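Handout 7: Who pays a tax, who gets a tax cut

Notes for the April sessions. Read before class and bring the worksheet. The town of Trundudton and the three firms used in the problems are the same ones as in Handout 6, so keep those tables.

1. Statutory and economic incidence

The law says who sends the check. It does not say who ends up poorer. Those are two separate questions, and most public argument about taxes treats them as one. When a mayor announces that a new fee "will be paid entirely by business," the honest response is to ask which people that means. A business is a set of owners, workers, suppliers and customers, and the money comes from some mix of them.

Start with the simple case. Trundudton puts a tax of 40 cents on every bag of rock salt sold. Zamstead, the largest seller, mails the money to the town each quarter. Before the tax a bag sold for $6.00. After the tax it sells for $6.30, and Zamstead keeps $5.90. Buyers carry 30 cents of the tax and the seller carries 10.

Why that split? The side that has fewer places to go pays more. People with icy steps will buy salt at $6.30. Zamstead can shift some of its shelf space to other goods. If the town bordered another with no tax and a big salt store, the split would move the other way.

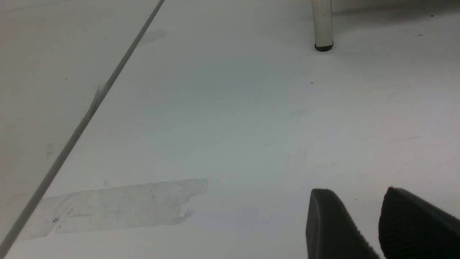 Students often write that the split depends on who is "stronger." I mark that wrong unless you say what strength means. Use the word elasticity and say whose.

2. Payroll taxes

The usual textbook line is that workers bear nearly all of a payroll tax, even the half that the employer sends in, through lower wages. I would like you to know the argument and to be a bit suspicious of it. It leans on labor supply barely changing when take-home pay changes, and on wages having had time to adjust. Over many years that may be fair. In the first year after a rate change, with contracts already signed and pay rates posted, it is hard to believe.

Worked case. Daza employs 118 people and faces a rise in the employer share that costs it $16 per worker per week. Management tells the local paper that jobs will be lost. The union says profits will cover it. Both statements are predictions, and neither side offered a number. Before you pick one, write down what you would need to see: wage offers to new hires, hours worked, prices, and the same four things at a similar firm that did not face the rise.

3. Credits, deductions and who can use them

A deduction lowers the income that gets taxed. A credit lowers the tax itself. A refundable credit pays out even when the tax owed is zero. The third one is where most of the fighting takes place, for good reason.

Take a $282 credit for child care costs. A household owing $900 gets all of it under either version. A household owing $40 gets $40 if the credit is nonrefundable and $282 if it is refundable. So a press release can say that the credit is "available to every working family" and be technically correct while the poorest families get very little. Read for the word "available." Read for "up to" as well - it can cover a lot of small checks.

Clenum, the consulting firm hired by the town in our running case, reported an "average benefit" from this credit. It took the average over the households that claimed it. That leaves out everyone who earned too little to bother filing. Redo the average over all eligible households and see how far it drops.

4. Reading a distribution table

Bilal Nimri's guest session covered this at length and I will not repeat all of it. Check these before quoting any figure from a table:

- What is the unit? Persons, tax filers and households give different answers.

- Is the change given in dollars, as a share of the tax paid, or as a share of income after tax? A cut can look generous by one measure and tiny by another.

- Which year? Some provisions expire, and a table for year one will not show that.
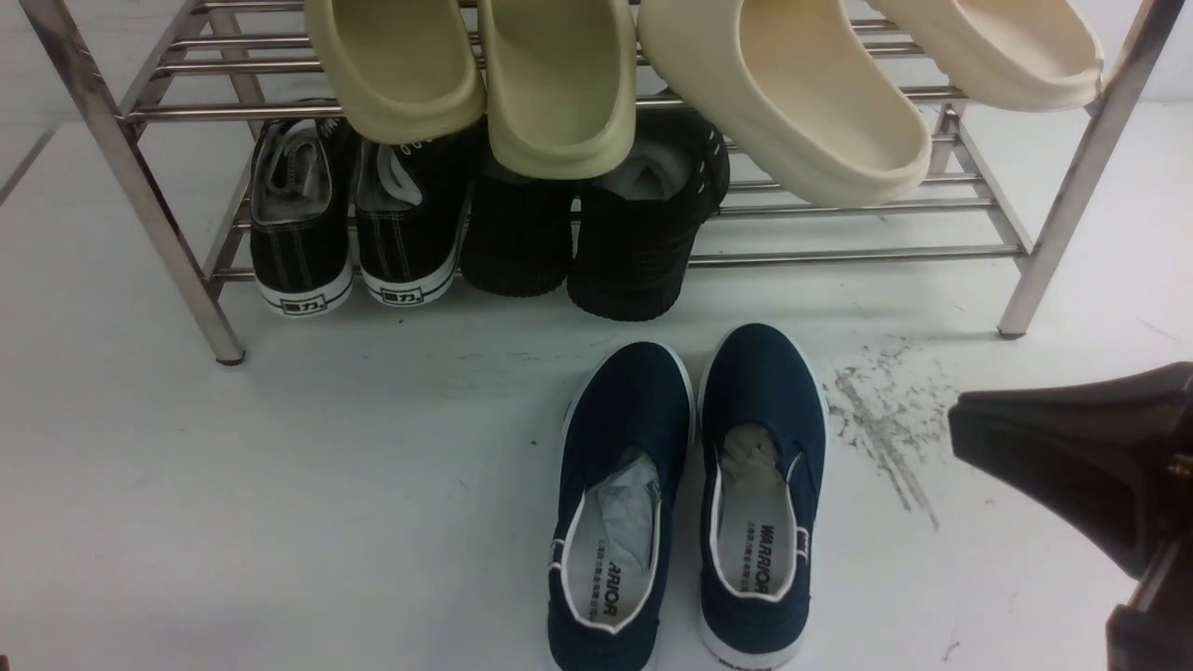
- Who pays for it? A table that shows only the cut, with no matching spending change or later tax, is half a table. I have yet to see a sponsor volunteer the other half.

5. For the worksheet

Problems 1 to 3 use the salt tax. In problem 2 assume that the tax is collected from buyers at the register, and show that the split stays the same. If yours changes, look for the mistake in your supply curve.

Problem 4 asks for a paragraph on the Daza case. "It depends" earns no credit on its own. Say on what, and in which direction.

Last updated: April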